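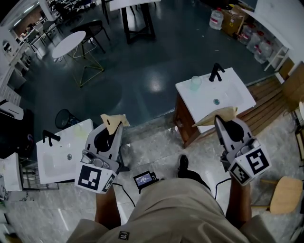

Clidesar project: progress report to the Trancombe Fund

Home | Projects | Reports | Contact

Sunday, October 20, 2024
By Omid Fallahi

Print this page | E-mail this page

Recording at the Cliloneck site is behind plan. We lost 22 sessions to a timing fault between the left and right grippers, and recording of two-handed tasks was stopped while we looked for the cause. It has started again with a temporary fix in place. The report covers the fault, what it did to the data and what we would like the Fund to agree to.

What went wrong

Each operator works with a gripper in each hand, both cabled to a small unit with a screen. The two streams are meant to share one clock. In the lost sessions the left stream fell behind the right, by up to 60 milliseconds at worst. The unit gave no warning. Its screen went on showing a normal recording, and the files opened and played without an error.

We found the fault when the first arm trained on the basin tasks closed its left jaws late and dropped what it had been given. At first we put this down to the training and spent two weeks changing settings there. That was my decision and it was the wrong one. We should have gone back to the raw files first.

The basin work suffers most, as both hands have something to do at the same moment. A small lag can make it look as if one hand has let go before the other has taken hold.
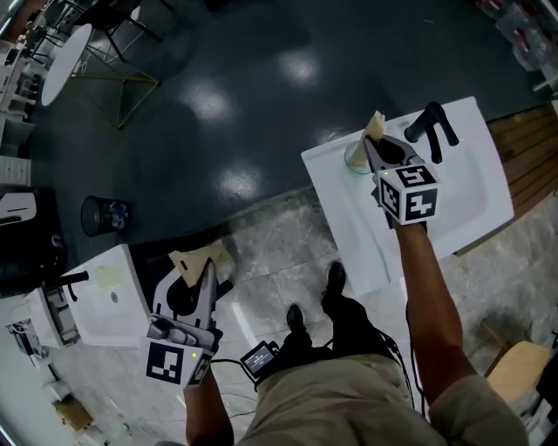
Cloth work at the basins, with a gripper in each hand.

Cause

The fault is in the cable connection at the unit. When the operator bends forward or reaches across, the cable can pull on the plug and the left gripper loses contact for a very short time. It reconnects by itself but does not take the shared clock again. Every further break adds to the lag. We can bring the fault on at the bench by moving the plug by hand.

Vörös, who supply the units, have repeated our test and accept the result. They are working on new firmware that will reset the clock after any break and stop the recording if it cannot. We do not have a delivery date from them in writing.

Safety

No one was hurt. The trained arm was running at low speed behind its guard when it dropped the item. However, an arm that lets go late or early is a risk near people, so all models trained on the affected sessions have been withdrawn. They will not be run again, even for tests.

Effect on the other tasks

We checked the rest of the recordings made since July. Tasks done mainly with one hand are sound, as a lag in the idle hand makes no difference to them. The paper cone task at the white machine is in this group and its recordings have been kept. 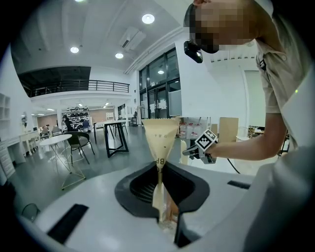
We have still marked those files so that they are not used later for two-handed training by mistake. The lost sessions cannot be repaired, as the breaks were not logged and we have no safe way of working out the lag at each point.

Temporary fix

Cables are now taped at the unit with a loop of slack. Operators tap the jaws together at the start and end of each session, and the two taps are compared before the files are accepted. No session recorded this way has failed the check so far, but tape is not a long-term answer.

Requests to the Fund

We ask for two more months to record the lost sessions again, at no extra cost for staff. We also ask to move money from the travel line to pay for locking plugs. A revised timetable has been sent to the Trancombe office separately.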